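Week 7 handout: comparing hand-held grippers
5/25/23

OK so last week I ran out of time before I got to the fun part, and a bunch of you asked for my notes anyway. They're typed up below with some extra stuff I talked about at the whiteboard. Bring this to lab, because you'll be filling in your own comparison sheet and I'd like everyone to use the same headings.

Where we left off

We had three arms on the list (you remember my terrible sketches) and we agreed that the arm is usually the easy choice. You look up the reach, you look up the payload, you check what the controller talks to, and you're mostly done. The gripper is where people get stuck! I spent most of April going back and forth between the Drumero and the Kotian fingers, and I changed my mind twice.

The Drumero fingers are wide and stiff. I love them for anything with flat sides. The Kotian ones are narrower and have more give at the tip, so they wrap a little when you squeeze, which is great until you need to know exactly where the part is in your grip. Then it's a pain.

Why we start by hand

Before I bolt anything to an arm I like to do the task with hand-held grippers, one in each hand. You find out so much in the first ten minutes. Is the task one-handed or two-handed? Which hand is really working and which is just waiting around? Do you keep wanting to turn your wrist farther than any wrist joint would go? I fill half a page with complaints every single time.

My rules for a hand-held session:

Sit or stand in one spot and stay there. An arm can't lean over the table to get a better look, so don't you do it either.
Don't touch the part with your bare fingers once you've started. If you have to, stop the take and write down why.
Save the bad takes too. Label them "miss" and keep going.
Swap the fingers, never the task. If you change both you've learned nothing about either one.

What I measured

Same pick and place task, 200 takes per finger set, same table, same person (me, and my forearms were not happy). Clean takes with the Drumero fingers: 148. Clean takes with the Kotian fingers: 72. I was rooting for the Kotian set, so that stung a bit.

Now, before you all write "Drumero is better" on your sheets, look at the kind of part. I used small, hard, slick pieces. The softer tips let them roll, and once a piece rolls you can't place it anywhere useful. With foam blocks I'd expect a much closer race, and that's Part B of your lab.

Reading a two-handed setup

Look at what each hand is doing when the task is going on. I want you to get in the habit of asking this for every still you pull from your own takes.
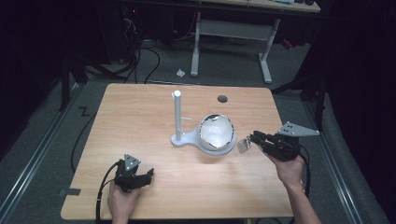

Rafsan Thambiah wrote back on the draft of these notes that I'm too hard on soft fingers, and that a slick part will roll in stiff ones as well if you pinch it off center. He'd like to see the squeeze force held the same for both sets before anybody picks a winner, and he thinks a Skanance force pad under the tip would settle it in an afternoon.

Fair point, and I didn't do that. I squeezed until it felt right, so the force is all over the place. If your group wants to borrow the pad, put your name on the sheet by the door.

For lab

Read the Gunalen controller guide up to the part on grip speed. Skip the network setup, it's already done on the lab machines.
Pick one task and write it down in two sentences before you touch anything.
Run your takes with both finger sets and fill in the sheet: part, fingers, clean or miss, what went wrong.
Room is 469, same as always. Closed-toe shoes please!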